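How to Change the Strings on a Classical Guitar (Without the Slipping)
Posted 2022-05-15 by Deisy Chávez

Fresh nylon strings are one of the great small pleasures of playing guitar. The basses get their growl back, the trebles ring like little bells, and suddenly you want to play everything you know from start to finish. If you've been putting it off because tie-on strings look fiddly, please give this a try! After one or two goes your fingers will know the knots.

These instructions are for a standard classical guitar with a tie-block bridge (six holes, one per string) and a slotted headstock. If your bridge has twelve holes the winding part is the same, but the knot is different and I'll cover that on its own page.

What you'll need

A set of normal tension nylon strings, a string winder, small wire cutters, a tuner, a soft cloth, and a piece of thin card to protect the top behind the bridge. An old playing card is perfect. Work on a table with a folded towel under the guitar and another rolled up under the neck.
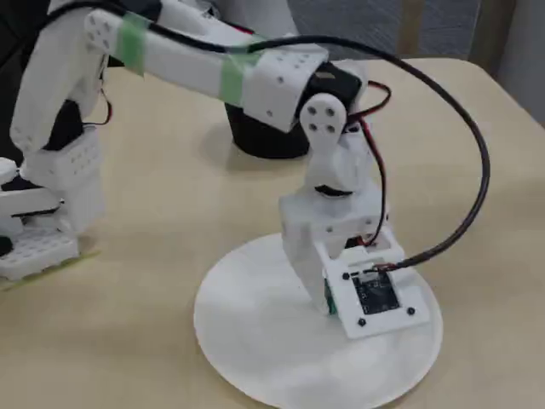

Should I take all the strings off at once?
You can, and a classical guitar will be fine for the half hour it takes. I change them one at a time when I'm in a hurry, as the new ones settle faster with the rest at pitch. Take them all off if the fingerboard needs a proper wipe down, but check first whether your saddle is loose, and make a note of which end faces the bass side so it goes back the right way.

Taking off the old string

Start with the low E. Turn the tuner until the string is completely floppy, then unwind it from the roller and pull the end out of the hole. Don't cut a string that's still at tension. At the bridge, push the loose end back through its own loop and the knot will fall open. Slide the card in behind the bridge before you pull the string out so the stiff end can't scratch the top.

Tying the bass strings

Look at the two ends of a new bass string. On many sets one end is a bit softer, where the winding is looser. Use the firm end for the bridge.

Feed the string through the hole from the soundhole side until you have about 3 inches sticking out past the back of the tie block. Bring that tail up and over the block, pass it under the string where it enters the hole, and bring it back over the top. Then tuck the tail once under the loop it has just made. The tuck has to sit on the back face of the block, below the edge. If it sits on the top of the block it will slip the minute you tune up, and you'll hear it go!

Hold the tail with one hand and pull the long end with the other until everything is snug. Give it a wiggle. It should feel locked.

Tying the trebles

Plain nylon is slippery, so the tail needs more tucks. I use 3 on the high E and B and two on the G, which is thicker and grips better. Make them the same way, weaving the tail under its loop again and again, and keep the last tuck behind the back edge of the block. My first teacher, Percy Espinoza, had us practice this with a bit of fishing line and a chair rung, and I still think it's a wonderful way to learn.

Winding at the headstock

Turn the roller until the hole faces straight up. Drop the string through, bring the end back around, and loop it under itself once. Leave enough slack that you can lift the string an inch or so off the twelfth fret, then start winding, keeping gentle tension on it with your free hand.

The two E strings wind toward the outside of the headstock. The others can go whichever way gives the straightest line from the nut. Watch that no string rubs on the wood of the slot. Two to four turns on the roller is plenty for a bass, and trebles can take a few more.

Bring each string up to just below pitch before you go on to the next one. Check the knot at the bridge as it tightens.

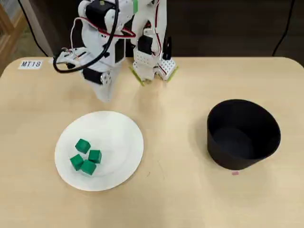

Clear the table first, and add your towels before the guitar goes down.

Stretching and settling

New nylon goes flat, then flat again, then flat once more. That's normal! Tune to pitch, hold each string near the twelfth fret, pull it gently sideways and away from the fingerboard, and retune. Go around all six a few times. After that, leave the guitar in tune overnight and tune it again in the morning. Expect two or three days before the trebles hold steady, and don't restring on the day of a concert.

Trimming

Leave the trimming until the strings have settled. Cut the tails at the headstock to a quarter inch or so. At the bridge, keep them short enough that they can't touch the top, because a tail that does will buzz like a trapped fly, and it's maddening to track down.

If something sounds wrong

A sudden drop in pitch with a snap usually means the bridge knot has slipped. Loosen the string and tie it again with one more tuck. A creaking sound as you tune comes from the nut slot, and a rub of soft pencil lead in the groove cures it nearly every time. If one brand new bass sounds dull next to its neighbors, check for a twist in the string, then try a replacement.

Next up is the twelve-hole bridge, which I hope to have written by July. Kevin Quintero has promised to lend me his guitar for it.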